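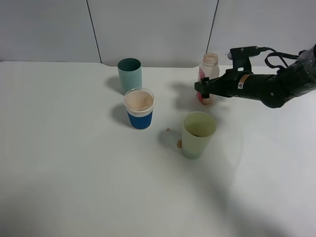 Three cups and the little bottle on the white table. Teal at the back, blue and white with the lid on, pale green up front.

Ilovard white table, three weeks in

Bought this for the back room, mostly for mixing and pouring stuff with the kids. Cost me 229 plus 30 for delivery. Quick review before I forget everything.

Assembly: fine. Legs go on with one hex key (included). The instructions are a single sheet with tiny drawings and step 4 is upside down from step 3. Got there in the end. Callum Swanson next door held the far end while I tightened the bolts, don't try that bit alone.

The top: smooth, pale, easy on the eyes. More of a gray-white than a bright white, at least against our gray wall panels. Crumbs show up right away. Good if you like a clean table, bad if you don't want to know. There are two by the green cup and I spotted them from across the room.

Wiping down: damp cloth, done. Cocoa came off. Beet juice came off too but I got to it fast. Turmeric left a faint yellow ring near one corner, still there after two goes with dish soap. Haven't tried anything stronger, the leaflet says no bleach.

Sliding: cups do slide a bit if you bump them. Heavier mugs stay put. We put a damp dishcloth under the mixing bowl and it's been ok.

Wobble: a little at first. Floor's not level in here so not blaming the table. The screw feet sorted it out, though one of them is stiff and I had to use pliers.

Size: wish I'd gone bigger. Fine for two kids, crowded with three. Colette Huet has the older Courtois one and hers is deeper, you can get a tray and a pitcher on it and still have elbow room. Hers was 300 tho, and the edges have started to lift.

Smell: yes, for the first few days. Left the window open. Gone now.

Customer service: one bolt missing. Emailed, got a reply from a Régis Pruvost next morning, bolt came in a padded envelope teh same week. No complaints there.

Four stars. One off for the turmeric ring and that instruction sheet. Would buy again in the next size up if they ever get it back in stock.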